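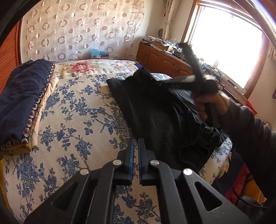
Bed linen

Bed linen (also called bedding or bedclothes) is the group of textile articles laid on a mattress for hygiene, warmth and decoration. It usually includes sheets, pillowcases, blankets and some kind of top cover. In many homes the bed is also the place where clothes and spare covers are spread out and folded before they go back to the cabinet, so bedding and garments are often found on it together.

Sheets

The sheet is the layer nearest to the mattress. Two types are common. The flat sheet is a plain rectangle with hems on all sides, and its edges are tucked under the mattress by hand. The fitted sheet has elastic at the corners or along the whole edge and holds its position better, but it is harder to fold.

Cotton is the most used fiber, alone or mixed with polyester. The closeness of the weave is given as thread count, the number of threads in one square inch of cloth. A count of 300 is often sold as good everyday quality. Higher numbers do not always mean a softer sheet, as some makers count each ply of a twisted yarn separately.

Floral prints

Flowers are among the oldest and most lasting subjects for printed bedding. Roses are especially frequent, shown with leaves and stems. A popular arrangement has sprays in one color, for example dusty blue, repeated over a cream ground. Such a print is calm to look at from a distance and hides small creases well. Another arrangement uses a few large blossoms in several colors, such as deep pink, pale pink and yellow with green leaves, on white. The two kinds are often used on the same bed, even when they were not bought as a set.

The mill at Zostmont was known in its region for one-color rose sheets. Its pattern book listed 82 floral designs, most of them offered in blue. The Trisia line, made by the same mill, used larger flowers and was sold mainly for pillowcases and light covers.

Blankets

A blanket is a thick cover placed over the sheet. Wool, cotton, acrylic and polyester fleece are all used. Dark colors such as navy blue are practical in family homes, and many dark blankets have a decorated border along one or more sides. Rows of round medallions with scalloped edges are one traditional border form, often in cream and reddish brown so that they stand out from the ground color.

Folding and storage

A blanket is normally folded lengthwise first and then across, in halves or thirds. Thick blankets keep a gentle wrinkle after folding — this is not a fault. Thinner fabrics can be placed under a folded blanket, where the weight keeps them flat, but their colored edges may stick out if the pieces differ in size.

Large garments are easier to fold on a bed than on a table. The garment is spread out fully, smoothed from the center, and its sides are brought inward before the length is reduced. The household guide published by Wellbridge advises folding heavy bedding before clothes, so that the finished stack can stay at one side of the mattress.

Bedding should be fully dry when it is put away — closed cabinets hold moisture for a long time.

See also

Mattress
Pillowcase
Quilt
Textile printing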